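Speed limit for an arm with a wrist camera near a fixed pole?

Posted by stetham_lab, 2021-08-17

Our site rules cap tool speed at 100 mm/s near fixed objects. Does the cap cover the wrist too?

Cyrill Bachmann
Yes. Apply it to whichever point moves fastest. Check wrist footage for blur on the pole and its knob. 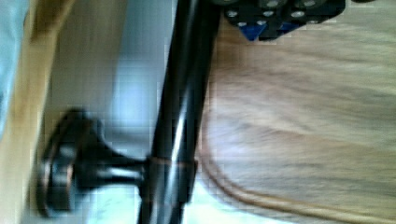 auer2
Just slow it down. We run 93.

Dratano
Set the limit in the controller, and log it.
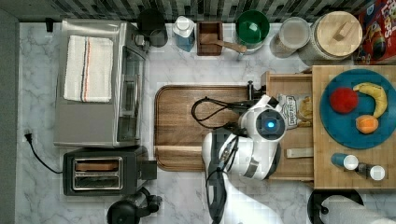

Keep-out zones need their own entry in the risk assessment. Draw them for the whole arm, cables included. A loop like the one lying across the cutting board belongs inside the envelope, and an open drawer should be entered as an obstacle.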